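Bench Assembler, Sheet-Metal Parts (Part Time)
Reler, Barredo workshop 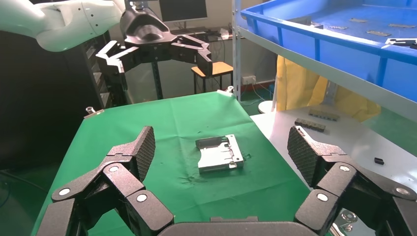

Reler is hiring a part-time bench assembler for small sheet-metal parts. The job is 20 hours a week, mornings, starting in May.

You will check folded edges, tabs and holes against a drawing, set aside parts that don't match, and get the good ones ready for packing. Parts are laid on cloth so the surfaces don't get scratched. Changing the cloths and keeping the benches clear is part of the job.

We need someone who can:
Read a simple drawing
Use calipers and a deburring tool
Stand for up to 4 hours at a time
Handle metal edges carefully (gloves provided)

Six months of shop or assembly work is helpful. We train new hires for 5 days on the Dillia line before they take their own bench.

To apply, send a short work history to the Barredo office and tell us which mornings you can work.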